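May, 4:45 pm - floor tidy, Emer room

Swept from the door end first, then round the white block. Marble shows everything, esp under the lights. Farhad wants the cables coiled and tagged before anyone mops - fair enough, 2 of the tags from last time have gone missing allready.

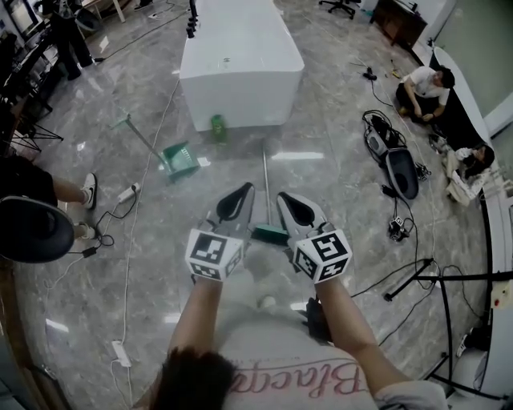 Teal broom and dustpan, both on the floor. Bit of paper still to get.

Left to do: green bottle by the block, cables, tripod back to the store cupboard. Mio has the key till 5. Dustpan lip is worn on one side and leaves a grey line of dust behind it - ask Sekiguchi re new one. Mop tmrw, not tonite.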